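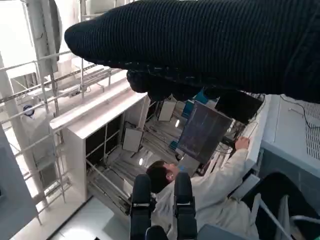

Notebook, wool and knits, April, entry begun 9:40

Continuation of the felting question. Last time I washed the ribbed swatches at 40 degrees and they became shorter in the length but kept almost the same width. Annelies Nägeli thinks this is normal for a rib, because the columns pull together already before washing. I was not sure, so I repeat it with more care.

Yarn: the dark one from Riedl, two ply, cone number 934. I like this yarn but it is difficult to work with under the lamp, one can not see the stitches well. I put a white thread in every tenth row as a marker. Cotton thread, so that it does not felt together with the rest.

Swatches: 12 pieces, all in 2x2 rib, knitted on the same machine with the same tension setting. Six go in the wash with Flumine (the mild liquid) and six with only water. I cut nothing, all edges are bound off by hand. The bind off on piece 4 is too tight and I should have made it again. I marked it with a knot in the corner.

10:25. All pieces measured flat on the glass plate, without pulling. Before measuring they lay 12 hours on the rack in the conditioned room. Length is written on the paper sheet inside the back cover, because the columns here are too narrow for me.

Bath: 200 g of dry wool per load, filled up with the old Kerncombe blanket strips so that the load is equal in both drums. The strips were washed many times before and should not shrink more. If they lose fibers we will see it in the filter.

11:10. First drum started. The water inlet makes again this knocking noise. I wrote it already in the machine book in winter and there is a tick mark beside it, but the noise is the same as before. To the next person: please open the tap slowly, half a turn, then wait.

13:05. First drum out. The pieces with Flumine feel softer on the surface and the ribs open easily with the finger. I rinsed two times. Piece 4 curls at the tight edge, as I expected. I leave it out of the average but I keep it in the box.

14:30. Second drum out, the pieces with only water. They are a little hairy and two of them were sticking together at the corner. I separated them by hand, perhaps I stretched one (piece 9). Question mark in the table.

Everything is now drying flat on the mesh. Please do not hang them, a wet rib becomes long from its own weight and then the whole measurement is for nothing.

Open points:
Is the rib really protecting the width, or do we only see that it closes? I would like to stretch each piece with a small weight and measure a second time. Annelies has the clips from the Drultutus samples, ask her.
Order more of the same cone. There is enough left for maybe one more series, not two.
The ruler with the worn zero end should go away. I used the steel one today, but in the earlier entries I do not know which one was used.

16:15. Pieces still damp in the middle. I turn them one time before I go home and measure tomorrow after coffee.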